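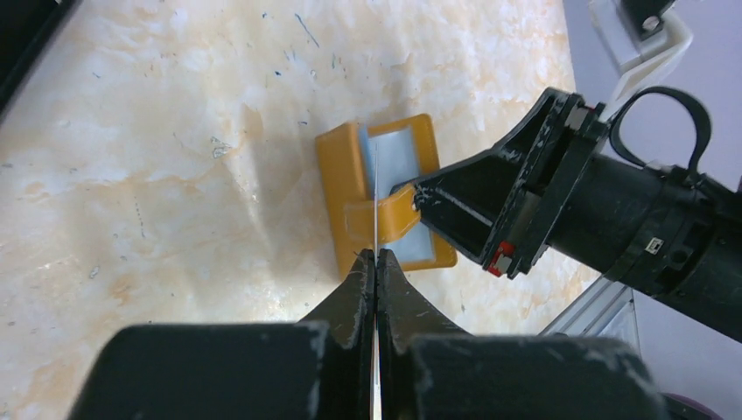 You'll regret getting rid of the spare doonas, wrote one reader under my last post, because the minute they're gone you'll have a houseful and it'll be two degrees overnight. Fair point! I thought about that comment for most of a week and then took two of the four to the op shop anyway, so we've met in the middle.

Jun 26, 2024

For anyone who's just wandered in, we moved from a house with a double garage to a unit in Wumenell back in March, and I've been dealing with our stuff ever since. The move itself was 282 kilometres, mostly behind a caravan that would not pull over. The unit has one linen cupboard. One! It has a hot water system in it.

So at the start we did what everyone does and rented a storage unit. Plera Storage, out past the showground, $205 a month, lovely people at the desk, roller door that needs a shoulder put into it. I told myself it'd be for one month while we found our feet. You can guess how that went. By the third bill I was paying more to house a bread maker than I ever paid for the bread maker.

The trick for me (and I use the word trick loosely) has been bringing home one carload at a time and not going back for more until it's sorted. When I tried doing it on the spot at the storage place I just stood there getting cold and putting lids back on tubs. At home I can have a cup of tea and the radio on, and I make much better decisions sitting down.

The kitchen gear went first and I barely felt it. Books were harder. I kept the cookbooks with splatters on them and let the clean ones go, as clearly we were never going to be close. Cords and chargers are in a biscuit tin and I've promised to look at them again at Christmas.

The linen, though – that nearly did me in. I had sheets for a bed we sold 19 years ago. I had towels I wouldn't dry a dog with, and we haven't got a dog. The vet clinic on Qureshi Street took the towels and was very nice about it, and the better blankets are going to Celten House, where they'll take anything washed as long as you ring first.

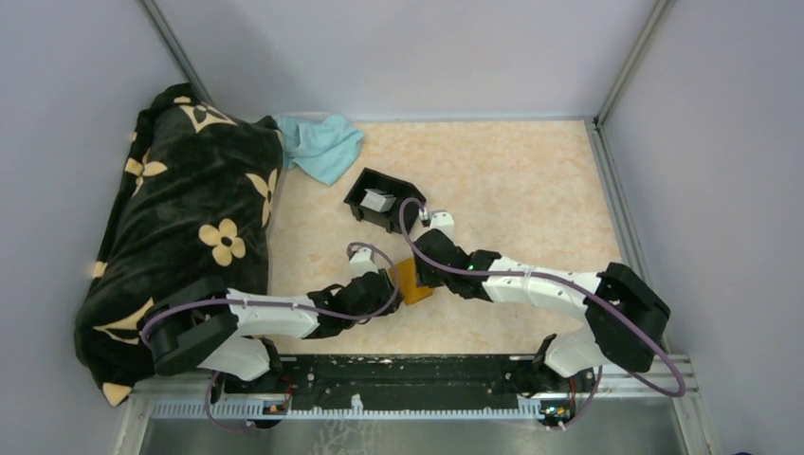

Blanket, marbled tabletop and a small orange thing.

A few of you asked about selling versus donating. I've sold a bit, mainly the camping stuff, and made $57 on a gazebo after four days of messages asking if it was still available. It was. It was available the whole time. I wouldn't bother again for anything I could carry to the car by myself, but if you've got more patience than me there's obviously money in gazebos.

What's left in storage now is the sideboard, the good chairs and the tubs of photos, which I'm saving for proper winter when I don't want to go outside. My sister-in-law reckons I should scan the lot. I reckon my sister-in-law should come up and scan the lot, there's a doona here for her.

Next on the list is the laundry shelf, and then I want to have a go at the balcony and see whether lemon trees really do cope in pots. If you've got one going well in a cold spot, tell me what you feed it. Mine has dropped every leaf bar a few and I'm still watering it.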